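Refinishing a white table top, wax or lacquer?

jelletow
Posts: 200
We moved to Isthorpe in January and the white table has gone patchy. I want to redo the top before spring. Hard wax oil or water-based lacquer? It gets used for meals and homework.

harasym_k
Posts: 2609
Lacquer. Three thin coats, light sand between each. Wax on white goes yellow.

lodholm
Posts: 30
Disagree about the yellowing. I used a white-tinted wax oil on ours 3 years ago and it still looks fine. You can patch a worn spot in an evening. With lacquer you end up sanding the whole top.

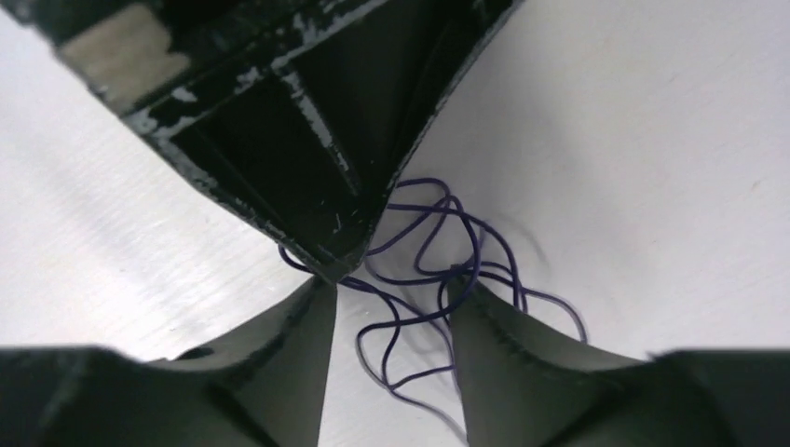
The other thing is drying time. Wax oil wants nearly a week before you put hot plates on it, so plan for that.

harasym_k
Tinted, fair enough — the clear stuff is what goes yellow. I'd still not use it where children are doing felt tips.

jelletow
Felt tips are the main problem here. Does lacquer hold up to them?

harasym_k
Mostly. Wipe it the same day.

lodholm
Red doesn't come out of either.

jelletow
Going with lacquer then. Satin or matt?

harasym_k
Satin. Matt marks when you scrub it.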